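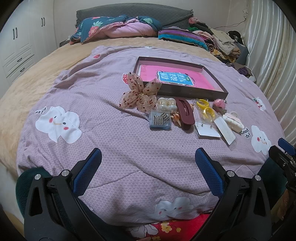
Sorting small things with a home-built gripper: shop notes

These tips come from a handheld gripper build at our shared workshop, which was started in March and is now on its third set of fingers. The job we picked for it is sorting hair clips, pompoms and jewelry into a shallow box. Small mixed items are hard to grip, and a bed with a blanket on it is a fair stand-in for the places where people really leave them.

Pads

Stick the pads on last, after the linkage moves freely. Textured pads hold glossy claw clips much better than smooth ones. We used blue ones from Lilley, cut with a craft knife on a scrap of board. Wipe the finger with alcohol first and leave the glue overnight.

If a pad starts to lift at one corner, replace it. Gluing the corner back down lasts a day or two at most.

Pivots

Tighten each pivot until the linkage stops wobbling, then back off a quarter turn. Put a drop of light oil in the joint and work the fingers open and shut 22 times before you judge the fit. Facundo Bravo printed our first linkage arms solid and they were heavy in the hand. The ones with long triangular openings are lighter and have not cracked so far.

Soft surfaces

A table is easy. On a blanket the fingertips push into the cloth and pick up a fold along with the clip. Come in low from the side and close slowly. It also helps to smooth out the spot where you plan to work, but leave some wrinkles elsewhere or the practice is too easy.

Patterned cloth is worth using if you plan to add automatic picking later. Our first try with the Cludusel software went after a printed strawberry on a blanket more than once. Start on the plain parts and move to the prints when that works.

Awkward items

- Crinkled plastic bags: grip the bag near the top edge, not over what is inside.
- Earring cards: slide one finger under the edge. Pinching from above bends the card.
- Fluffy pompoms: close further than looks right, the fluff gives way.
- Fabric flowers: take them by the middle. Sheer petals slip and can tear.
- Claw clips: grip across the body. If you squeeze the handles the clip opens and jumps.

The box

A low box is easier than a deep one, as the fingers can reach in without hitting the sides. Keep the items close to one side of it to begin with, in a loose row, and spread them out once you have the feel of it.

Parts and cost

The motor is a Grulletti and the screws came from a mixed tin. Everything for the first unit came to 466, and the second was cheaper because we already had the bearings. Pangaribuan sells the round pivot caps in bags of 9, so order two bags and keep the spares taped inside the lid of the parts box - they roll.

Check the screws with a hex key after every long session, starting with the ones nearest the pads.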